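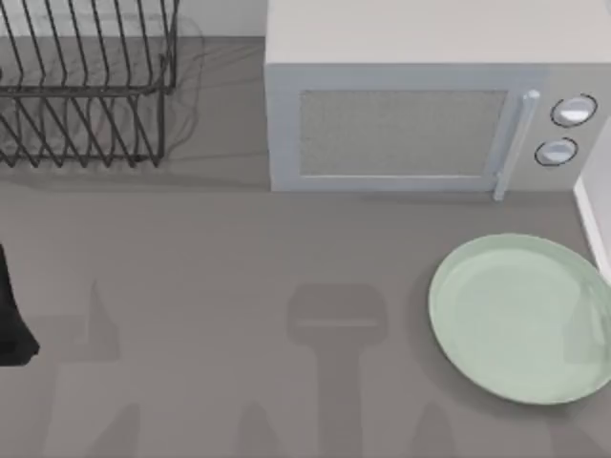
4.2 Controller comparison

We ran both controllers on the plate task with the same two-arm setup and the same starting layouts. The Orgate controller plans from the overhead view alone. Famix adds a wrist view for each arm and costs a good deal more to run. Its documentation suggests that the extra views should matter most near the rim of a dish, where a small error in finger height ruins the approach. We had doubts about this going in, and we still have most of them.

Each controller was tuned on 24 layouts and then left alone. Earlier comparisons, including our own from November, allowed retuning between layouts, and we no longer trust the gaps they reported. Nayeli Lozano reran the November settings without retuning, and the difference between the controllers shrank to a size we would not defend.

The overhead view has a known weakness. Shadows of the arms and grippers fall on the counter as large, soft shapes, and a detector trained on clean renders will sometimes treat one as an object. We trained the detector again on 3,000 renders with shadows left on. False detections on bare counter dropped, but we cannot say how much of this would carry over to a real kitchen, with light from more than one side and a counter that shines.

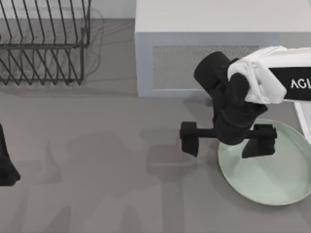

Finger opening was the second setting we looked at. With the fingers spread wide, one can come down over the inside of the plate while the other stays near the rim, and the arm has some room for error. A narrower opening leaves less room but disturbs nearby objects less. Both controllers did better with the wide setting. We read this as a fact about the gripper and the plate. It tells us little about planning, and the claim in the Sotelo report that wide openings "favor" wrist views seems to us to rest on 10 trials and a good deal of hope.

Figure 2. Overhead views of the simulated plate task. Both are renders.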